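Utar キッチン片付け記録 データカード

概要

小さなキッチンでの片付け作業を記録した画像と注釈のセットです。対象は壁付けの棚、カウンター、シンク周りに限り、食器棚の内部や冷蔵庫は含みません。収録数は1793件、作業区分は8種類です。

提供元と担当

作成:Plutumo
収録場所の管理:Rin Furukawa
注釈基準の策定:Miyuki Imai、Benedikt Auer
更新日:2023年11月27日

ディレクトリ構成

images/ 静止画
labels/ 作業区分と対象物の注釈
layout/ 棚とカウンターの配置メモ
CHANGES.txt 変更履歴

作業区分

区分は「棚に置く」「棚から下ろす」「カウンターに置く」「カウンターから取る」「シンクに入れる」「シンクから出す」「拭く」「その他」とします。1件に付ける区分は原則1つです。動作の途中で判断できないものは「その他」とし、備考欄に候補を書きます。

収録場所

キッチンは Sakamoto 棟の1室で、オレンジ色の壁に白い長い棚が水平に付いています。棚の下は白いカウンターで、四角いステンレスのシンクが組み込まれています。左側は濃い茶色の壁パネルです。棚板が白く前縁も薄いため、白い小物を置いた場合は輪郭の注釈に時間がかかります。

棚に関する注釈では、物が棚板に接しているかどうかを shelf_contact に記入します。値は yes、no、unknown の3種です。棚の手前や左端の上方に物があるだけでは yes にしません。赤と白の小さな物が棚の左端よりやや上にあり、棚板に何も見えない次の画像は no です。 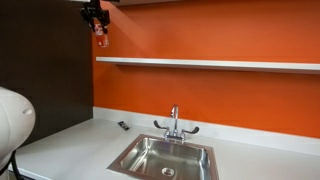
対象物の名称

名称は見た目で判断できる範囲にとどめます。ラベルの文字が読めない容器に商品名を付けないでください。瓶か包装品か区別できないものは small_item とし、色を color_main と color_sub に分けて記入します。上の例では color_main が red、color_sub が white です。

座標と位置の記述

棚上の位置は left、center、right の3区分です。棚の右端が画像に入らない場合は、見えている範囲を基準にして view_partial を true にします。カウンター上の位置はシンクを基準に記述し、壁際の白い立ち上がりはカウンターに含めません。

品質確認

無作為に選んだ100件を2名で再注釈し、区分が食い違ったものは Dolores Dunleavy が判定しました。不一致は「棚に置く」と「その他」の間に集中しています。静止画では手前の動作が分からないため、配置の前か後かを推測で書いた注釈は削除しました。

既知の問題

・layout/ の寸法は実測値ですが、棚の奥行きだけ未記入です。
・旧版の「水切り」区分は5月の改訂で「シンクから出す」に統合しました。旧版のラベルと混在させる場合は変換が必要です。
・オレンジ色の壁の前では、赤い物の境界が内側に寄る傾向があります。

問い合わせ

注釈の誤りは、ファイル名と該当項目を添えて Ayane Kobori まで連絡してください。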